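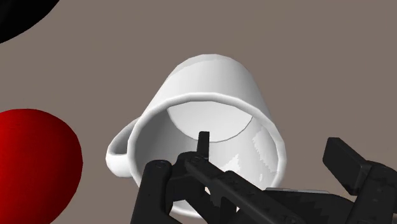 **Figure 1.** White mug, tipped, seen into the opening. Computer rendering.

## 4. What the survivor list can and cannot tell us

Most work that uses death notices as family data takes the survivor list at face value. A name that appears is counted as kin; a name that does not appear is counted as absent, dead or never born. Rizzi and Cocco built their kinship tables for the Pernonton district this way, and their tables have since been reused in studies of widowhood, of sibling contact, and of how far adult children move from home. We think the practice deserves more doubt than it has been given.

Our sample is 200 notices placed with the Pernonton paper through two funeral homes, Cattaneo and Vadetti. We could match 181 of them to a parish or civil record good enough to check the family against. The remainder are left out of everything that follows, and we make no claim about them. It would be odd if the families that are hardest to trace were also the ones with the tidiest notices.

### 4.1 Who writes the notice

Baláž treats the notice as a statement by "the family." That phrase hides a good deal. In the files we were allowed to read, the first draft usually came from one person, often a daughter or a daughter-in-law, sitting with a form supplied by the funeral home. The Cattaneo form has a line for "spouse," a line for "children" and a single short line for "others." The Vadetti form leaves a blank half page. Notices that began on the Vadetti form name more nieces, nephews, neighbors and friends. One could read this as a difference between the two groups of customers, and Dal Bello does. We find it easier to believe that people fill the space they are given.

Cost matters too. The paper charged by the line, and a notice that runs over is cut by whoever is paying. Grandchildren are the first to go, folded into "several grandchildren" or dropped. A study that reads a falling number of named grandchildren as a sign of weaker ties between generations may be reading a price list.

### 4.2 Omissions

We looked closely at notices where a living child found in the records was missing from the printed list. There were 12. Ritchie, working on the Lomska notices, calls such gaps "silent estrangement" and gives them a good deal of weight. Our cases do not support so confident a label. In two of them the child was listed in a corrected notice printed the following Wednesday, which a reader working only from the first printing would never see. In others the draft had the name and the printed version did not, with no note in the file to say who took it out. A typesetter may have. A brother may have. For the rest we have nothing but the gap itself, and a gap fits a quarrel no better than it fits a tired person at a kitchen table at ten at night.

None of this means that estrangement is rare, or that it never shows in print. It means that the notice alone is poor evidence for it. 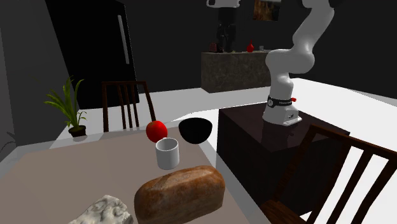 **Figure 2.** Dining and kitchen space with table, chairs and potted plant; at right, a white robotic arm on a dark wooden cabinet. Computer rendering.

### 4.3 Order and wording

The order of names has also been asked to carry more than it can. Rizzi and Cocco rank closeness by position, so that a sister named before a brother is scored as the nearer tie. In our files the usual order is by age, or by who lives in town, and the two rules are mixed within the same notice often enough that we gave up trying to code them. Spouses in parentheses are another trap. A missing parenthesis is scored as "unmarried" in the Lomska tables, though several of the people so scored had been married for years - their husbands and wives were simply not put in.

"Preceded in death by" causes trouble of a different kind. It tends to name parents and a spouse, sometimes a brother or sister, and very seldom an infant. Anyone who uses the phrase to estimate child loss will come out low, and we cannot say by how much.

### 4.4 What remains usable

Some things held up well. Places of residence given for survivors were mostly right when we could check them, as were maiden names. Dates of birth were better than we had feared. We would keep using notices for these. For family size, for the strength of ties, and above all for conflict, we would want a second source in hand before printing a table, and that applies to our own earlier table as well.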